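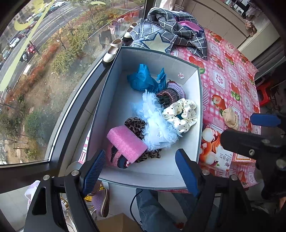
Jul 13, 2026

Today we opened the second trench at Stillden, on the side where the field goes down to the stream. Viera wanted to begin at six, before the heat, and so I slept very little. I am still slow with the mattock, but my back hurts less than in April.

Under the plow soil we found a line of flat stones. Raffaele believes it is the foot of a wall. Morena thinks it is only a drain, and much later. They discussed it during the whole break and I ate my bread and listened. The line is 3 meters long and then it stops at the edge of the trench, so for the moment both can be right.

In the afternoon I washed pottery with Loredana. Most of it is coarse and gray, without decoration. One rim has a row of small marks made with a fingernail, and I put my own nail in one of them. It was too small for me. I thought about this for a long time while I washed the others.

I made a mistake with the labels: I wrote context 81 on a bag that belongs to 70. Viera corrected it and was kind, but I felt ashamed. Tomorrow I will read every number twice.

The evening was cool. I must write to my sister and buy new gloves in the village.

Recent entries
A visit to the museum store in Narier
Learning to draw a section
Rain, and 400 sherds to mark
The road to Bolstead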